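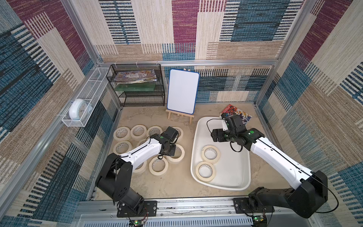
4. Marking out and painting your first stripes

Now comes the fun part! Your Nendach stripe guide is assembled, the wall is clean, and you get to see the pattern take shape. Set the guide to its 7 inch spacing for a first try. Wide stripes are forgiving, and they look terrific in a hallway.

1. Hold the guide against the wall with the bubble level facing you. Slide it until the bubble settles.
2. Make a light pencil tick at each notch, top and bottom. Leave the pen in the drawer - ink bleeds through pale paint.
3. Join the ticks with the long edge of the guide.
4. Put a small pencil cross in every stripe that will stay the base color.

Note: If your wall is wider than 218 inches, start from the middle and work out to both corners. 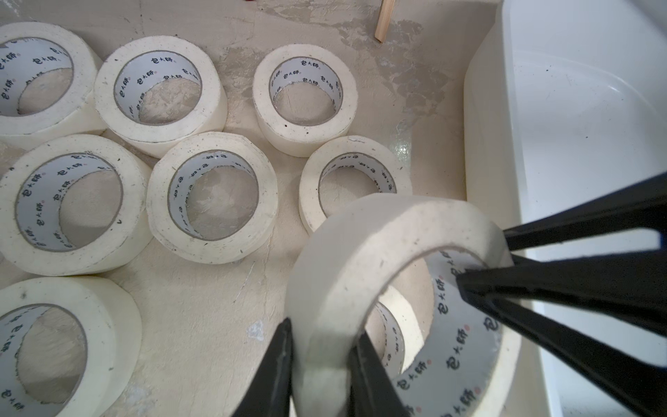 Taping decides how crisp your stripes will look, so take your time and enjoy it. Run the tape along the outside of each pencil line, on the side with the cross. Ordinary cream masking tape on a cardboard core, like the rolls with the red dot and Chinese lettering printed inside, is the kind we mean in the steps below. Stand the rolls up on a flat surface near the wall and you can grab the next one without climbing down twice.

5. Press the tape edge down firmly with a dry cloth.
6. Brush a thin coat of the base color over the edge and let it dry.
7. Roll on the stripe color, working away from the tape.

Caution: Test a short strip of tape behind a door before you tape a freshly painted wall. New paint can lift.

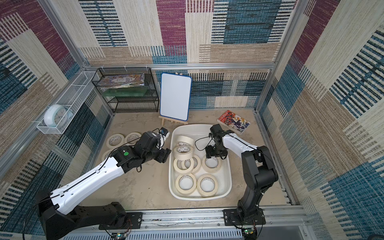
When should the tape come off?

While the last coat is still slightly tacky. Pull slowly, folding the tape back on itself, and stop to score the edge with a craft knife if the paint starts to stretch.

8. Rub out any pencil marks that still show once the wall is fully dry.
9. Wipe the guide with warm water and hang it by the hole at the top.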